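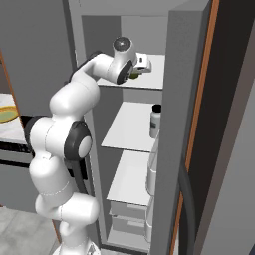
How often does the simulated kitchen cell need its gripper settings checked?
Jorkora checks them every Wednesday, and again after any change to the arm model or the refrigerator model.

PUNAU – Jorkora today released the setup and maintenance procedure for its simulated kitchen cell, in which a robot arm works inside an open refrigerator. The procedure was written by Aishwarya Joseph and Ilango Pai and covers base placement, joint limits and finger alignment.

Finger alignment is set first. Technicians load a single small object, close both fingers on it and compare the contact points on each side. The check takes 5 minutes.

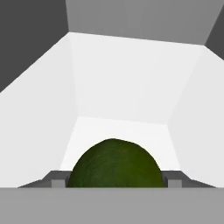 A green object between the two gripper fingers, with the white bin behind it.

Shelf clearance is set next. The arm is moved to each shelf in turn, and the wrist path is corrected wherever the hand comes too near a shelf edge or the door. The October revision is based on 439 logged runs, 52 of which led to a change in settings.

"A small error at the base becomes a large one at the hand," said Olaia Requena, head of maintenance. "We ask our teams to correct the base first."

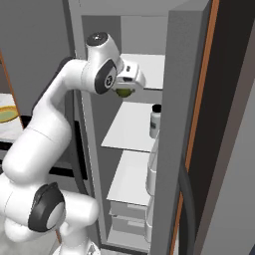
The arm at the open refrigerator, with the gripper just below the top shelf.

The procedure is available to Jorkora partners on request. Inquiries may be directed to Mohandas Kamath, Jorkora press office, Punau.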